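Velley Makers Help > Arms and grippers > Teaching by demonstration

Teleop or hand guiding for cup stacking? My demos are all over the place

Shewit Wolde
Posted Tuesday, March 25, 2025

Hi all, long-time lurker, first proper post. I'm trying to teach our arm to build small stacks of plastic cups, and I've got myself in a muddle over how to record the demos.

So far I've got 104 of them. Half were done by hand guiding (arm in free-drive, me pushing it about) and the rest with a hand controller from the side of the table. The hand-guided ones look smooth but I keep ending up in the camera's view, and my elbow hides the cups at exactly the wrong moment. The remote ones are jerky and slow, especially when I'm lowering the fingers into a cup to hold it from the inside. I get it over the stack, wobble about for ages, then let go too high.

I trained on the lot together and what I got back is an arm that dithers over the stack like it can't decide who it learnt from. Do I bin one half? Start again? I'd love to hear from anyone who's done this with stacking in particular!

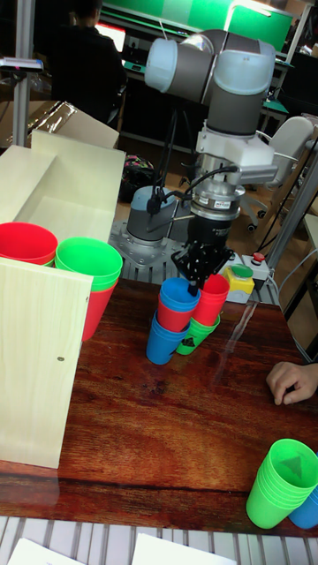
Darcy Dufour

Don't mix them, at least not yet. I did the same with a peg job at Eltville and spent most of a month blaming the network. Your hand-guided runs and your remote runs have different speeds and different pauses, and the model tries to copy both.

I'd keep the remote ones and drop the hand-guided ones. Yes, they're uglier, but what the camera sees while you record is what it'll see when the arm is on its own, and your elbow won't be there then. You do get quicker. My first fifty or so were dreadful, then something clicked and I stopped thinking about which way the stick went (mostly).

A few things that helped me:

Turn the speed down for the last bit of the drop. Map it to a button if your controller has one spare.

Start each run from the same arm pose but move the cups about a bit. I used to line mine up perfectly every time and the arm learnt one spot on the table and nothing else.

If you fluff the release, throw the run away. If you fluff the approach and put it right, keep it! Those little corrections are worth having.
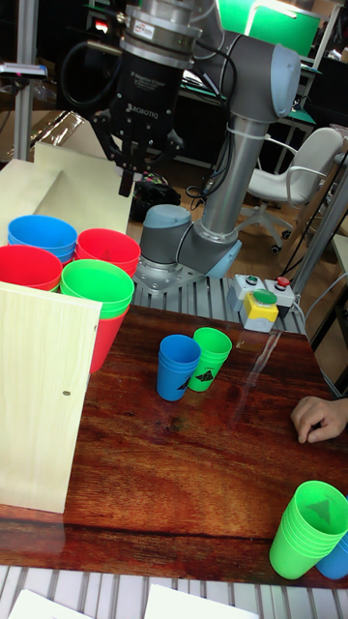
One blue cup and one green cup, side by side in the middle of the table.

I'd go right back to two single cups before doing anything taller. Get it to put one cup on each, reliably, then add the next layer. Recording tall stacks from the off just means long demos, and long demos are where people get tired and sloppy.

Panya Kaewkla

same problem here, did you try more data? we had 1,278 episodes in the end and it was fine. some of them were rubbish and it was still fine

Narendra Nishad

Mostly agree with Darcy, though I wouldn't delete the hand-guided set. Stick it in a folder and try it later on. We ran both ways on the Morin rig last year and the hand-guided runs were quite good for teaching the approach, as long as we cropped out everything after the gripper closed.

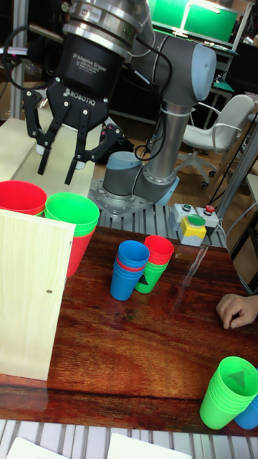 What made the biggest difference for us was deciding the order of the job and sticking to it. When Châu Lã and I compared our recordings, Châu always finished one stack before touching the other and I hopped between them, so the same half-built table had two different right answers. With two stacks side by side, like the mostly blue one and the red-on-green one in the middle of the table there, you really need a rule for which gets the next cup. Ours was left first, always, until it's done. Write it on a bit of paper and tape it up where whoever's driving can read it. We re-recorded everything after that and the dithering went away almost completely.

Also check your timestamps. If the picture lags behind the arm even slightly, the fingers will open late, and it looks just like bad driving.

Shewit Wolde

Oh, the order thing is definitely me. I've been doing whichever stack I fancied. Going to start again with two cups and remote only, and I'll post how it's going in April. Thanks everyone!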